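3.2 Folding surface

Garments in the Teresar set were folded on beds as well as on tables. A bed gives way under the cloth, and a patterned cover makes edges harder to trace. Of the 200 folding sessions reviewed, 148 took place on a bed. Annotators marked hems, waistbands and fold lines wherever these could be seen.
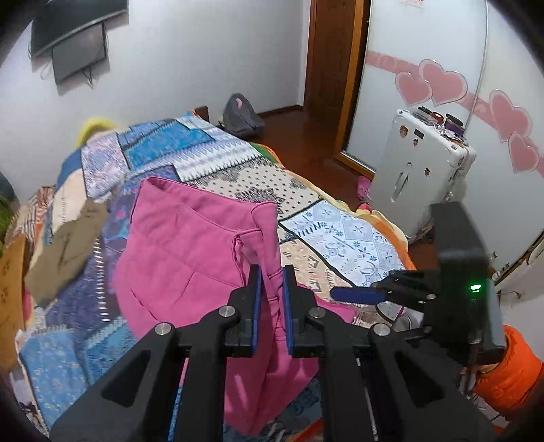
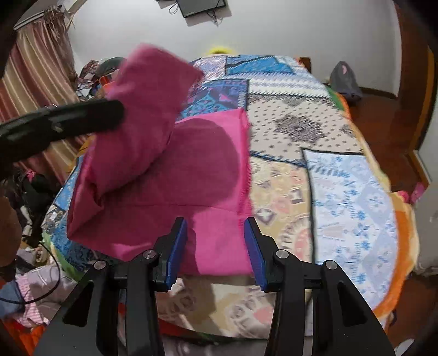 Figure 2. Bright pink cloth item on a bed with a patchwork-pattern cover, two views.

Sessions with plain covers are treated in Section 3.3.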